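Mar 19, 2021

The Clidholm reunion pack arrived on Monday, all 100 pages of it, and I have now read the whole thing with a pencil in my hand.

My quarrel is with the yearbook pages they've reprinted. According to these, every man in our year was cheerful, good at games and loved by the kitchen staff. I was there. I remember nearly 165 of us in the leavers' photograph and I'd say six were cheerful before noon.

Take the entry on rowing at Olora. It says our second boat "narrowly missed the cup". We came last. The boat in front had time to get out and put their jumpers on. Whoever wrote that line was either very kind or standing at the wrong end of the lake.

Then there's the Pollel Prize for seamanship, which the pack calls "hotly contested". Two people entered — one of them by mistake.

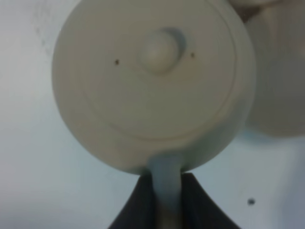 Lid and knob, in cream white.

They want 196 pounds a head for the July dinner, with a talk at Potgieter House beforehand on "the values that made us". I'd want to see the menu first. I'd also like to know who is checking the talk, given the state of the rowing page.

I've put myself down as a maybe. My own entry says I was "never short of a song", and I have never sung in public in my life.

Contact | © 2021 All rights reserved | Back to top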